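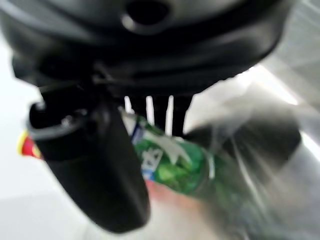

Green bottle, mid-move. Wrist view from Saturday.

I spent most of Saturday driving the arm by remote, and I want to write down how it went before I forget which parts were annoying.

The task is simple to say. Pick up a bottle lying on its side, carry it over, set it down. I do it with the hand controller, the computer records what the arm did along with the camera views, and later all of that goes into training. The plan Yuk-lan and I settled on was 100 good runs of the bottle task before we touch anything else. I got 42 done. Some of those will get thrown out.

The bottle is harder than the boxes we used in January. A box has flat sides and the fingers either have it or they don't. A bottle lying down wants to roll, and if I close on it a little off center it turns as the fingers come in. I lost a lot of early runs that way. What helped was coming down slower than felt natural and stopping for a moment before closing. I also had to quit correcting at the last second. Every time I nudged the wrist right before the grip, I made it worse.

Speed is the other thing. When I get comfortable I start swinging the arm, and then the wrist view turns to mush. You can still tell there is a green bottle in the fingers, but the writing on the label is gone. I don't know yet how much that matters. Chia-jung Kong, who did this kind of work at Stolstead for a couple of years, told me to keep the blurry runs as long as the task got finished, and to toss the ones where I hesitated for a long time in midair. Her reasoning is that the robot will copy the hesitation. I had been doing the opposite - keeping the slow, careful ones and deleting the fast ones - so I went back and pulled 2 runs out of the trash folder.

We tried showing it by hand before this. You put the arm in its loose mode, grab it, and walk it through the motion. It's a nice way to learn what the arm can reach, and I still like it for that. The trouble was my own hands and sleeves, which kept showing up in the wrist view. They won't be there when the arm runs alone. With the controller I can stand back.

The controller has its own problems. There is a small delay, and my thumb gets sore after an hour or so. Kwan, the program we record with, also saves a run the second you let go of the trigger, so if you let go early you get a run with no ending. I found several of those on Sunday and had to relabel them. I'd like a setting for it. If there is one already, I couldn't find it in the menus.

A few settings for my own reference. Grip force one step down from the default, because the default dents the plastic. Controller scaling at half. Start position a bit higher than we had it for the boxes, so the fingers clear the bottle on the way in.

Next weekend Yuk-lan takes the controller, so the set isn't all one person's habits. She's left-handed and comes at things from the other side, and I'm curious what that does to the runs. I still need to clear some disk space before she gets here.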